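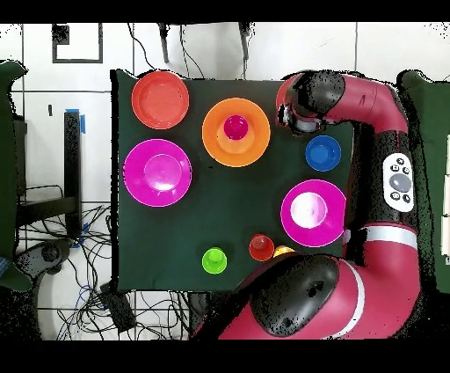
Visitors wanted: an afternoon of watching a robot do the dishes (sort of)

Reading time: 2 minutes

Wukwood is opening its workshop in Indport on May 5, 2026, and we need people to come and stand in it. Specifically, we need 12 participants per session, for 3 sessions, to watch a robot arm handle plastic tableware and tell us what they make of it. There is no washing involved. Your own sink will be exactly as you left it.

The arm is red and black and works at a table with a green cloth. The bowls and cups come in the colours of a kindergarten cupboard, and you may find yourself developing a favourite.

What you'll be doing

Each session runs 156 minutes, which our planner insists is correct. You'll watch the arm pick things up, fill in a short form after each round, and say out loud where you think it's going next. Wrong guesses are as useful to us as right ones -- we've built a good part of the program on wrong guesses, many of them ours.

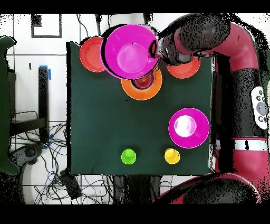

Who we're after

Anyone 18 or over who can sit on a moderately comfortable chair. No technical background needed. If you have one, please leave it at the door until question time. We'd especially like to hear from people who work in kitchens, cafés, aged care or child care, and who therefore have opinions about stacking.

The February session filled up with engineers, who were lovely, and who spent the tea break discussing cable ties.

What the arm works with

Bowls in pink and orange, some shallower dishes, and a small population of cups. Nesting cups inside one another and setting the stack in a bowl is the sort of arrangement you'll be asked to comment on. "Fine" is an acceptable comment, but we'll probably ask for another. 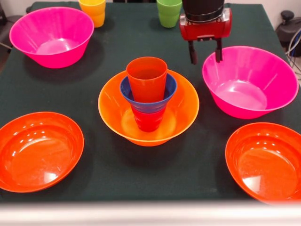
What you get

A $50 Vunberg grocery voucher, tea, and a biscuit of reasonable size. Parking is free behind the Unnithan building if you don't mind gravel.

How to apply

Write to the front desk at Wukwood, Unit 617, Indport, or drop in and ask for the visitor form. Tell us what you do for a living and whether you need step-free access. We'll reply either way -- slowly, but we will.

We use cookies to remember your preferences. Accept all | Manage settings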